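Home Contents Chapters Resources Contact
12 shares 3 comments

Chapter 4
Sorting and Setting Out

Children sort things long before they can say why. A two-year-old who puts every spoon into the same cup is already working with a rule, even if the rule changes a minute later. This chapter looks at how play food and toy kitchenware can be used to teach sorting, matching and setting a table, and at what the adult should do while the child is busy.

Play kitchens are found in most nurseries, but the small pieces are often tipped into one box and left there. When Ghazala Shaikh took over the home corner at Gitwood Nursery, the box held 200 pieces, and the children mostly used it for pouring out and filling up again. She took out 17 of them and put the rest in a cupboard. The children stayed longer at the table and began to ask each other for things by name.

A small set works best at first. It should have some food and some things to put food in or on. Two pieces of the same kind are useful, as a child can match them before learning the word for either. Colour is useful too, but it can get in the way. A child who is asked to find the fruit may pick up everything red, and a bottle of ketchup then ends up beside the strawberries. This is a fair answer to a different question, and the adult should say so -- "Yes, those are both red" -- before asking again.

By the end of the chapter you should be able to:

- choose a set of pieces suited to the age of the group
- tell sorting by colour from sorting by use
- plan a short table-setting activity and write up what you saw

Section 4.1 deals with sorting by one rule. Section 4.2 moves on to two rules at once, such as green things that hold a drink. Section 4.3 covers setting out a place for another person, which asks the child to think about what that person will need. The case notes in 4.4 were kept by Do-yoon So over one June with a mixed group of three- and four-year-olds.

Words used in this chapter: set, rule, match, container, place setting.

Before you read on

Look at the pieces in Figure 4.1 and write down two ways of putting them into groups. Then ask someone else to do the same without seeing your list. Keep both lists, as you will need them for the first task in Section 4.1. Leave out any piece you cannot name with confidence, and make a note of why it was hard to place.
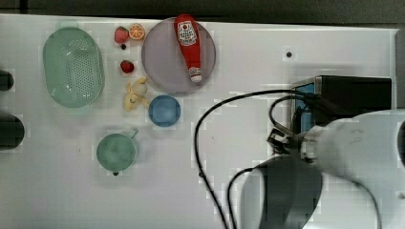
Figure 4.1 Play food and toy kitchenware on a white table, with a ketchup bottle resting on the plate.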